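How to Sort and Store Plastic Clothespins So They Last

I started to write these notes for my neighbor Rianne Hoekstra, who asked me why her pins always break in the first summer and mine do not. My answer became too long for a message, so I made a page from it.

Plastic clothespins are cheap, and because of this we treat them badly. We leave them on the line in the sun, we throw them in a bag with wet socks, and when one breaks we buy a new pack. I did the same for many years. Now I take them all in once in the season, look at each one, and put them away in order. It is a small job for a Sunday morning.

What you need

A table with a hard, flat top
A shallow tray with a rim
A bowl of warm water with a little dish soap
An old toothbrush
A dry towel
A box with a lid for the pins you keep

Step 1. Bring everything in

Collect the pins from the line, the basket, the pocket of your apron and the windowsill. Look also inside the washing machine, behind the rubber of the door. My friend Maksym Kravchuk found two of his there, together with a coin.

Step 2. Wash them

Put the pins in the warm soapy water and leave them for 10 minutes. Then brush the inside of the jaws, the part which touches the cloth. Gray dirt collects there and it makes a thin line on white shirts. Do not use bleach on pins with a metal spring, it makes the rust come faster. Rinse them and spread them on the towel. Turn them after an hour, as water stays near the spring.

Step 3. Set them out on the table

When they are dry, take them to the table. I do not leave them in a pile. In a pile you only look at the top ones, and the weak pin is always somewhere below. I open the legs of each pin a little and stand it on the table, and I make rows in front of the tray. The tray stays empty for now, it is for the pins that pass the check.

You can put the colors together already at this moment, or mix them and decide later. I like to do it while I make the rows, and if a yellow one comes between the red ones I do not worry. 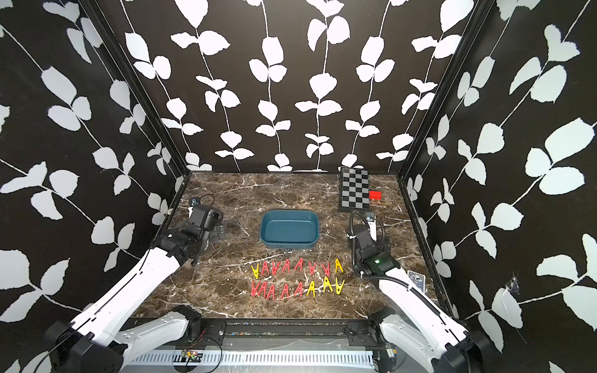
It does not matter if one pin has the legs up and its neighbor has the legs down. What is important is a small gap, so your fingers can take one pin without knocking over the next. If they fall all the time, your table is maybe not level, or the legs are not open enough.

Step 4. Check each pin

Take the pins one by one, from left to right, and do these three things:

Squeeze it fully and let go. It should close at once and with a clear click.
Look at the place where the spring sits. A white line in the plastic means that it will crack soon.
Close it on the edge of a towel and pull gently. If it slides off, the spring is tired.

A good pin goes in the tray. A doubtful pin goes back in its row, and you try it again at the end. A broken pin goes apart, but keep the spring if it is clean. A spring from one dead pin can often repair another pin of the same make. Mixed makes usually do not fit – I lost a whole evening learning this.

Step 5. Give each color a job

This part is optional, but in our house it is useful. Red pins are for heavy things like towels and jeans. Yellow pins are for shirts and for everything thin. If you have pins with a strong spring and pins with a soft one, let the color tell you which is which. Ayten Soylu, who lives upstairs, gives one color to each child, and the children must bring in what hangs on their own color. She says it works better in June than in October.

Step 6. Put them away

Move the pins from the tray to the box with the lid. Keep the box in the shade and dry, not on the balcony floor. Sunlight is the biggest enemy of this plastic, more than frost. If you dry laundry outside the whole year, keep a small number near the door and change them with the others from the box every few weeks.

Some common questions

Can I wash them in the dishwasher? I tried it in a closed mesh bag on the low program and most were fine. A few became stiff, so I went back to the bowl.

Should I oil the spring? Better not. Oil goes to the cloth, and it is hard to get out of cotton.

How many do I need? For one full machine of laundry count the shirts, take two pins for each, and let the socks share.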